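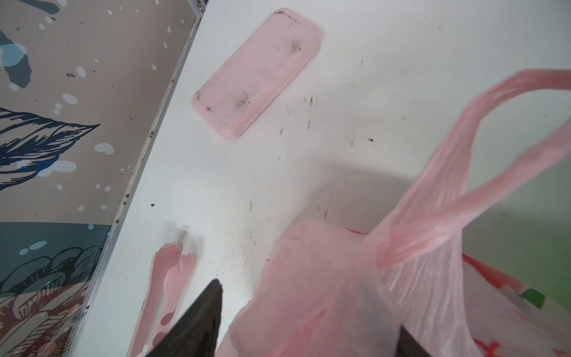

*图片来源：Nair 工作间。媒体转载请注明出处。*

**Povico 开始收旧塑料小物啦，先从 Stutville 收起**

2018年11月26日，Stutville

大家好，我是 Kirsty Matheson，在 Povico 管对外联络，平时也管拆包裹（后面这件事占的时间多得多）。今天这篇新闻稿要说的事情很简单：从现在起，我们正式收大家抽屉里那些用不上的塑料小物件，擦干净、配好对、装好袋，再送到愿意接着用的人手里。项目名字叫 Wamix，名字是 Yiğit Ertürk 起的，我问过他什么意思，他说念着顺口，那就这么定了！

先说收什么。带盖的小扁盒、夹子、小勺小叉的手柄、发卡盒、孩子玩腻了的小玩意儿，都收。颜色不限，不过我得承认，粉色的我会偷偷先拿过来看。桌上那两个猫爪形状的粉色小件就特别讨我喜欢，我第一眼就想到小朋友的餐具。旁边那个粉色的扁长物件也好看，圆圆的角，边上微微鼓起一圈，面上有些灰黑的脏印子和细划痕。这种程度的旧，我们完全接受，请放心寄来。

不收的也讲清楚：裂了口的、边缘割手的、装过药品或者清洁剂的，请不要放进来。电池麻烦先取出来。上面写着名字电话的，贴块胶布盖住就行。

再说说怎么整理。Kirstin Lamont 定了一套规矩，全组都照着做：先分大小，再找盖子，找不到盖子的单独放一边等着。擦洗用温水加一点点洗洁精，软布擦，别用钢丝球，粉色和白色的塑料一刮就花，花了就救不回来了。角落里的灰用旧牙刷慢慢刷，刷完摊开晾一晚上。急着装袋的话，袋子里会起一层水汽，第二天打开味道很不好闻（别问我怎么知道的，唉）。 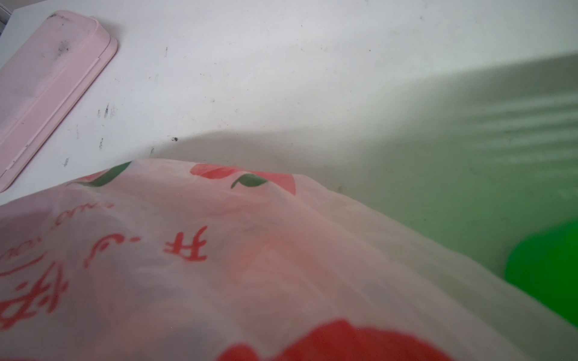 装袋是我最爱的一步，也是吵得最凶的一步！Berwyn Rosser 坚持用纸盒，说叠起来整齐；我坚持用塑料袋，轻，省地方，寄起来也便宜。最后是袋子赢了，我赢得很不客气。像桌上这只半透明的大袋子，白里带一点粉，皱是皱了些，可隔着袋子隐约能看出里头有东西的影子，找起来不用一只一只拆开。盖子呢，我习惯先平放在桌上，等袋子理顺了再放，压在最上面，不容易被别的东西顶弯。

目前我们手上大约有1000件待整理，目标是在明年4月之前送出900件。首批有7个接收点，都在 Stutville 周边，有托管班，有社区厨房，也有一家修玩具的小铺子。铺子的老板 Finlay Farquharson 从1977年就开始修东西，听说我们要做这个，二话没说腾了一整层架子出来，还顺手教了我怎么把压歪的盒盖扳平：温水里泡一会儿，夹在两本厚书中间放一夜。我回家试了自己的饭盒，真的平了，高兴得给他打了个电话。

想参加的朋友，把东西大致擦一擦，装进随便什么袋子，写上“Wamix”，送到 Nair 工作间门口的收集箱，白天晚上都可以投。数量多的请提前说一声，我们好安排人搬。住得远的可以邮寄，邮费暂时要自己出，这点不好意思，我们还在想办法。

也有人问能不能过来一起动手，当然能！擦洗和配盖子随时缺人，围裙手套我们准备，茶水管够，饼干要看 Yiğit 当天有没有先下手。想来的提前跟我打个招呼就好。

媒体朋友需要采访或者更多图片，也请直接找我。

**媒体联络：** Kirsty Matheson，Povico 对外联络
**收件与投放：** Stutville，Nair 工作间，Wamix 收集箱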